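Bottles, Cups and Flasks - The Drinking Things of Our House
Gallery page, updated 11/03/2021

Welcome to my small gallery. I started it in August, when we moved from Vetcombe to Nurthorpe and I had to take every bottle and every cup out of the boxes and decide which of them should stay. My family drinks a lot of tea and even more water, so we own more of these things than a normal kitchen needs. I do not collect expensive pieces. I like the ones which are used every day and which show it a little.

On this page I put the things from the table and the shelf beside the window. The camping things have their own page, and the glasses will follow when I have time to wash them properly.

The white bottle

This is the tall insulated bottle, white with a matte coating. I like its shape very much - it has soft shoulders, and the body becomes gently narrower toward the base. Under the cap there is a steel neck with a screw thread, and it shines strongly next to the quiet white color. The coating has some small dark scuffs and specks in the middle area. I have tried baking soda on them and also a soft eraser, but I was careful, as I did not want to make the surface glossy in one place only. Near the bottom there is pale gray lettering, which is difficult to read even when you hold it in your hand. 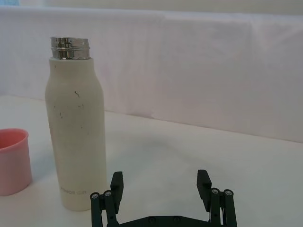 I wash this kind of bottle with warm water and a long brush, and then I leave it without the cap until the next morning. The cap I wash separately. If the bottle is closed too early, the inside gets a smell, and tea from it will taste like the old tea for several days.

The pink cup

A short plastic cup in salmon pink, wider at the top than at the bottom. The inside looks darker than the outside. It is good for children and for rinsing a paintbrush, but please not on the same day. I would not put boiling water in it.

How I keep them on the shelf

The shelf is a Trandberg, 74 cm wide, and I bought it second-hand in Vik together with its screws. Tall bottles stand at the back and cups in front. Caps live in a flat basket on the left side - before this basket we were always looking for one. I put a thin cotton cloth under everything, and I change it when I clean the kitchen.

A note for visitors

Some people wrote to me to ask if I sell the things on these pages. I am sorry, I do not sell them. But I am always glad to receive advice about cleaning a matte coating, especially from somebody who has tried it on a white one. You can write to me with the form on the contact page, and I answer usually on the weekend.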